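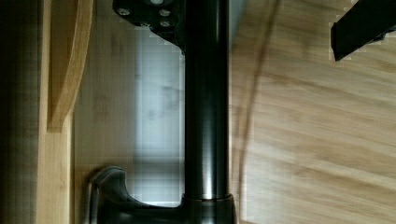 About the Ilholm Society

We love the history of medicine, and we love the people who get curious about it! Ilholm began as a reading circle with eight members and a box of secondhand books on fevers, quarantines and country doctors. The books kept coming, and so did the readers.

Today our library on Rostari Street holds 242 books and pamphlets, most of them about infectious disease and the doctors, nurses and lab workers who studied it. Come in and read as long as you like (the old nursing manuals are a favorite, and the handwriting in the margins is half the fun).
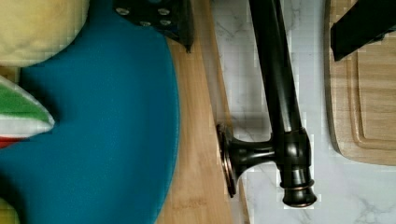 We also put out the Hsieh Letters, short essays on one discovery at a time, written in plain language and checked against the original papers wherever we can get hold of them. There are 107 so far, all free to read. Smallpox and cholera get the most mail!

Schools and Visits

Our Luko program lends reading packs to middle and high school classes. Teachers keep them for a full term, and we're happy to talk through the material by phone.

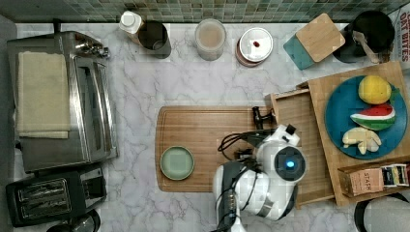

Write to Us

Questions, corrections and family stories are all welcome.

Page updated 2/7/18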